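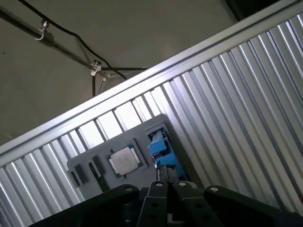

Wrist camera view over the parts tray, processor in the middle.

February 2026

I've been back on the tray task for most of this month. I said in November that I would write up how the collecting was going once there was something to say, and there is a bit now.

The job is simple to describe. The arm picks small computer parts out of a grey tray with shaped recesses, and puts them back in the recess they came from. I drive it by hand and every run is saved: what the wrist camera saw, where the joints were, and how far open the fingers were. The policy is trained on those runs. I call the project Niker, after nothing in particular, and the training machine is Mullier, so if you see those names in the older posts that is all they mean.

The first set was 67 runs. I thought that would be enough to see some sort of behaviour, and it was, but only on the processor. The processor is square and flat, with a shiny metal top and a green edge, and the policy finds it from nearly anywhere. The small dark parts are much harder. They are close to the colour of the fingers, and when the gripper comes down the fingers hide part of what you are trying to pick up. I have the same trouble when I drive from the camera view alone, so I can't blame the model for it.

I had been cheating without noticing. For the first set I stood next to the bench and looked at the tray with my own eyes while I drove. The recordings were tidy, but I was making decisions from things the camera couldn't see. Now I sit with my back to the arm and use only the wrist view. My runs are slower and I miss more often. I keep the misses if I recover from them within 15 seconds and throw them away if I don't.

The other change is the background. The ribbed metal behind the tray throws a lot of bright lines into the view, and when the wrist turns they slant across the picture and move about. A reader who works with the Aaltonen arms suggested hanging a plain sheet over it. I tried that for an afternoon and the early results looked better, then I took the sheet down and they were worse than before I started. The metal stays uncovered from now on. I also tilt the wrist a different way at the start of each run, some of them quite steep, so the tray isn't always level in the view.

What I still haven't sorted out:

The blue parts on the right of the tray. I approach them from the same side every time out of habit, and the policy has picked up the habit too. I need to do a batch from the other side.

Finger height. The fingers need to stop about level with the top of the part, and I tend to go 2 mm too low on the dark ones. You can see it in the joint readings.

Labels. I type a short line after each run saying which part I went for. Early on I wrote "chip" for three different things. I've been going back through those and it is dull work.

The target is 4000 runs before I move the whole setup to Odundale. At the present rate that will take me well past the summer, so I may cut it down, or do shorter runs with one pick each and leave out the putting back. I'd like to hear from anyone who has split a task like that and joined it up again later. The comments are open on this one.

Next I'm going to redo the runs on the small dark parts, with the lamp moved closer to the bench.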